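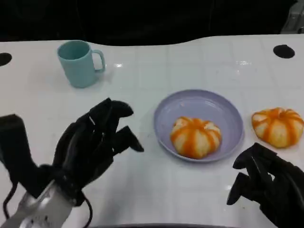 Mug, plate and two peeled tangerines on a white tabletop.

Home | Kitchen | Cleaning | Laundry | Workshop | Letters

Print this page
E-mail this page

Last updated: 8 Sep 2023

Citrus at the Desk: Which Peeling and Cleanup Tips Hold Up

By Liudmyla Tkachuk

I have a folder of citrus tips that readers have sent in, and it is fatter than any folder on this site except the one about burnt pans. Most of the tips contradict each other. Roll the fruit first, never roll the fruit. Leave the pith on because it's good for you, take the pith off because it's bitter. Put the peel down the disposal, put the peel in the closet, put the peel anywhere at all except the trash, which is where mine has gone for most of my life with no ill effects.

So I bought 14 tangerines at the market in Gritudton and worked through the ones that could be tested at an ordinary table by a person with ordinary patience. I didn't weigh anything or time anything to the second. If you want a laboratory, this isn't it.

Rolling before peeling

The claim is that rolling a tangerine under your palm loosens the skin. I rolled half a dozen and left the others alone. On the loose-skinned ones I couldn't tell any difference, and I was hoping to. On two tight ones the rolling did seem to get the skin going, but it also bruised one badly enough that it leaked when I opened it. If the skin already feels baggy, skip the rolling. If it's tight, press gently with your thumbs near the stem end and start there.

The hot water dip

You are supposed to drop the fruit in hot water for a minute, and the peel slides off "like a glove." Mine did not. It came away a bit more easily and left less pith, I'll grant that much, and then I had a warm tangerine. I don't know who wants a warm tangerine. For a big batch going into a salad you could chill them again afterward, but for one piece of fruit in the middle of the afternoon it is a silly amount of work and a pot to wash.

The accordion cut

This is the one with the knife: slice off both ends, cut a slit down one side, and unroll the whole thing into a strip of segments. It works very nicely in other people's hands. In mine it worked about as often as it failed, and every time it put juice on the table. It needs a sharp knife, a cutting board and a fruit with an obliging core. If you're sitting at a desk you have none of those. Use your fingers.

Getting the pith off

First, do you need to? The pale stuff left on a peeled tangerine doesn't taste of much. I ate one with all of it on and one picked clean, and the clean one was prettier. The bitterness people complain about is much stronger in grapefruit, and I think the complaint got carried over to everything orange.

If you do want it off, the dry corner of a paper towel rubbed from top to bottom takes the loose strings with it. A soft vegetable brush also works but sprays. Someone in Baddale wrote to recommend a clean toothbrush, and I tried it, and I am going back to the towel. Don't bother with the baking soda soak for eating out of hand. It softens the fruit and I could taste it.

What sticks to the seams between segments can stay there. You will only tear the skin trying.

Plate or no plate

Here I agree with the scolds. Use a plate, and use one with a rim. A tangerine looks tidy when it has just been peeled, but once you pull it apart there is nearly always one segment that lets go. A flat saucer sends the juice straight over the side. A shallow sloped rim is plenty, and a soup bowl is overdoing it.

I was told that a colored plate "hides the mess." I don't see why you'd want to hide it. You want to notice the juice before your sleeve does.

Set the peel on the plate too or carry it straight to the trash. Peel left on a tabletop, inside down, leaves a damp patch, and peel left outside down leaves a little oil. The oil is the worse of the two.

Citrus oil on a white table

Readers worry about this more than anything else in the folder, and a few of the tips are downright bad.

Bad tip number one is scouring powder. It'll take the oil off, and then it will take the shine off, and you will have a dull spot that shows every time the light hits it. Same goes for the rough side of a sponge and for those white foam erasers, which are gentle sandpaper whatever the package tells you. On a glossy finish I wouldn't use them for anything short of ink, and even then I'd try a hidden corner first.

Bad tip number two is more citrus. "Lemon cuts grease" has been repeated so often that people wipe up tangerine with lemon juice. Now you have a sticky table with acid on it. If the top is real stone of the marble sort, acid can etch it, and no cleaner will bring that back.

What I do is dull. Warm water, a drop of dish soap, a soft cloth, wipe, then a second cloth with plain water, then dry it. The drying is the step everybody leaves out, and it's the one that prevents streaks on a shiny top. To check your work, crouch down and look across the surface toward a lamp. Smears that are invisible from above show up right away.

If the table has seams or a grid in the finish, wring the cloth well before you start. Too much water settles in the lines and dries there with whatever it picked up. A dry toothbrush, the one you wisely decided not to use on the fruit, will get crumbs out.

Tables with round holes in them

Plenty of desks and worktables have round openings in the top, usually meant for cords, and I have had two letters asking how to keep food out of them. The sensible answer is to eat away from the hole. Failing that, wipe away from it, never toward it. I watched my own hand push a row of crumbs neatly into one last October, so I speak from shame.

One reader swears by stuffing the hole with a rolled sock. It does keep crumbs out. It also looks like a sock in a table. A plastic cover of the right size is cheap, but measure across the opening before you buy, and measure twice. I paid $6 for a Lagman cover in the wrong size and the store wouldn't take it back.

If cords do run through yours, unplug them before you go near the opening with a wet cloth.

The mug

There is a theory that a mug of something hot should stand right next to the fruit so you can warm your fingers and "release the oils." I can't find anyone who has explained what this is supposed to accomplish. Keep the mug on the far side of the plate with the handle toward you or toward the middle of the table, where you'll find it without looking. Clean your fingers before you pick it up, particularly if it's one with a matte glaze. I find that oily fingerprints show on matte far more than on shiny, and a quick rinse won't always shift them. Soap and a soft cloth will. For tea rings inside, a spoonful of baking soda and a little water, left for a few minutes and rubbed with your finger, does as well as any of the tablets I have paid for.

Mugs with a rough, unglazed foot can scratch a glossy top if you slide them. Lift, don't drag. Run your thumb around the bottom and you'll know which kind you own.

What to do with the peel

Peel in the disposal: smells nice until lunch. It doesn't clean anything as far as I can tell, and a plumber in Plotach told me to quit it.

Peel in the closet against moths: I tried it one winter. I got dried peel and I also got moths.

Peel steeped in vinegar for a window cleaner: this one is all right, though I suspect the vinegar is doing the job and the peel is there for the smell. Strain it well. Keep it off stone.

Peel simmered on the stove for a pleasant kitchen: yes, fine, as long as you don't forget the pot. See the folder on burnt pans, mentioned above.

Peel in the compost: no complaints. Tear it up small. I have been warned for years that it kills the worms and mine appear to be thriving.

Orange fingers and the smell

Soap and warm water, twice. Get under the nails. The stainless steel trick, where you rub your hands on a spoon under the tap, did nothing for me with citrus, and I'm no longer sure it does anything with garlic either. Peeling over a napkin helps more than any of it.

Letters

A reader asked how long a peeled tangerine can sit out. For eating at its best, I'd say eat it when you peel it. The outside of the segments gets leathery on a desk by the end of the afternoon. If you must peel ahead, put it in a lidded container in the refrigerator and have it the next day.

Another wrote that the price of the plate matters because "cheap glaze takes up stains." I put tangerine juice on my good plate and on one from a 50-cent bin, left both overnight, and washed them in the morning. Both came clean. I would still not leave beet juice on either.

Send your own tips and I will try them, grudgingly. The accordion cut people need not write again.

Print this page
E-mail this page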